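The white table is back, and this time it has moved out of the kitchen. Furniture shops that sold mostly dark oak five years ago now put pale tops in the front window, and buyers are taking them home for dining rooms, studies and spare bedrooms.

Nalier, a small maker that sells through its own showroom, says 83 of the last 200 tables it sold were white. Restel, which supplies rented flats, gives a lower figure of 38 in every 200, but says it is rising.

Part of the appeal is light. A pale top brightens a north-facing room in November, when the lamps are on by four. It also sits easily with the light wooden floors that many owners have put down in place of carpet. Dark furniture on a pale floor can look heavy, and in a small room it tends to pull the eye to the middle and keep it there.

Finish matters more than shade. Gloss shows fingerprints and throws the ceiling light back at anyone sitting down to read. Matt is kinder, though it can mark if a wet cup is left overnight. Most of the shops we visited now stock both and sell far more of the matt.

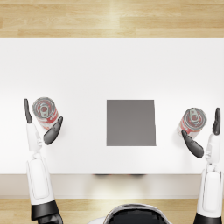

## Living with one

Owners we spoke to had the same few complaints. Turmeric stains. So does red wine, and so does the ink from cheap newspaper supplements. A damp cloth and a drop of washing-up liquid will shift most things if used the same day. Cream cleaners are best avoided, as they scratch the surface and the scratches then hold dirt.

Edges are the weak point. On cheaper tables the top and the front edge are finished separately, and the two can age to different whites. Sepúlveda, a workshop that repairs and resprays furniture, charges from £50 to refinish a single edge and says that is now its most common small job.

Size is worth checking at home before ordering. Mark the outline on the floor with masking tape and leave it there for a weekend – chairs need more room behind them than people expect. Kollden will lend a sample square of each finish for a fortnight, and it is a good idea to look at it by daylight and again under the lamps. Some whites turn quite yellow after dark.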